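Search posts, people, topics
Clear

I want to write a thread about snack packaging and about what happens when you move to a new country and must learn a supermarket from zero. It is long, so please take tea first.

When I came to Wollmont I could read English quite well. I had passed the exam, I had read novels. Then I stood in the chip aisle of a big store on a Tuesday evening and I understood almost nothing.

The words were easy. "Kettle cooked," "loaded," "family size," "ridged." I knew each word alone. But I did not know what kind of food it promised me, or for which hour of the day it was meant.

In my first apartment the nearest shop was a small one called Indon. The owner put everything by color, I am quite sure of it. Red shelf, green shelf, and so on. For a newcomer it was wonderful, I learned the shop in two visits.

The big store sorts by brand. So the same flavor lives in five different places, and you must already know the brands to find it. This is a system made for people who grew up there.

Color is also a language, and it changes when you cross a border. At home, blue meant salted. In Wollmont I took a blue bag and it was vinegar. I ate it all anyway, because I had paid for it.

Purple was the hardest for me. On candy it means grape, on yogurt it means blueberry, on chocolate it means only that the chocolate is expensive. And on chips? I have asked many people and I have received many answers.
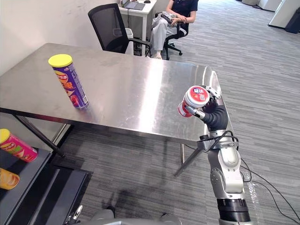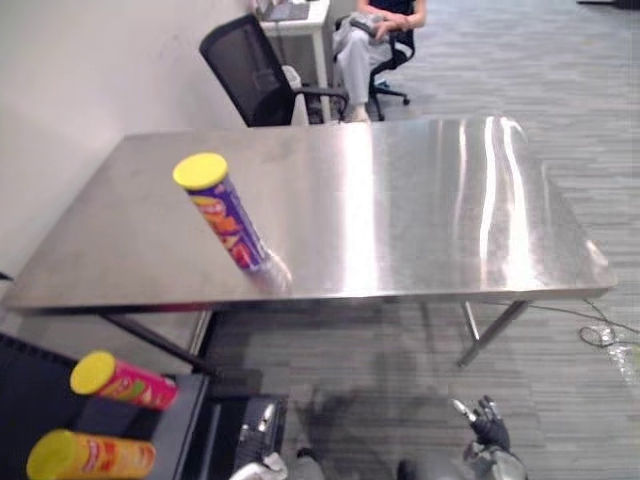
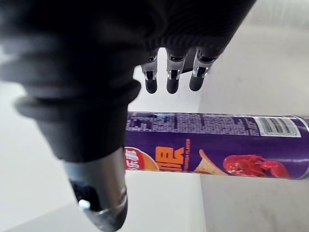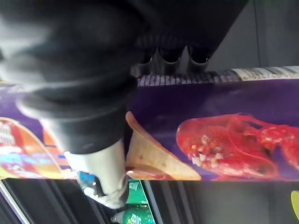 788 words · 4 min read

The tall can is a separate subject. I respect it very much. A bag is half air and it opens with a noise that the whole office hears. A can is quiet, and it stands up in a cupboard.

But the can has one known problem, the last third. An adult hand does not go in. You must tip it, and then the crumbs come first and very fast. I have ruined one good sweater in this way.

A reader asked me last time why I don't just pour them in a bowl. I do, when there are guests. When I am alone, a bowl feels too formal -- I would have to admit that I am having a meal.

Now to vocabulary. In my notebook I keep a list of package words which my dictionary explains badly. It has 47 entries so far. I started it in June and I add to it mostly in the checkout line.

Entry one is "tangy." My dictionary says "having a strong, sharp taste." This could be a lemon, and it could be a cheese that you should throw away. Only after I tasted did I understand that it is a happy word.

Another one is "resealable." It is a long word and I was proud when I could pronounce it. The bag itself did not reseal. So I learned the word and also a little about advertising.

"Serving suggestion" made me laugh for a week. On the box of Tastel crackers there was a tomato, a leaf and a small fish. I thought that all of this was inside, and I had already planned the evening.

I must also mention Uchida, the import grocery near the station. There I can read less than anywhere, and I feel the most calm. Everybody is turning the packages around and looking for the small sticker in English. We help one another.

Once I stood there next to an older lady and we compared two bags of rice crackers. One cost 60 cents more. We could not find any difference, so we each bought a different one -- it seemed scientific. I never met her again, so I don't know her result.

If you are new somewhere and also learning, my advice is to buy one unknown thing each week. Only one, and a cheap one. Write down the name, what you expected, and what you got. My second column is a lot more interesting than my third.

My goal is 100 entries before I stop. If you have a package word that confused you, in any language, please send it to me with the taste described as exactly as you can. I am especially missing words for soup.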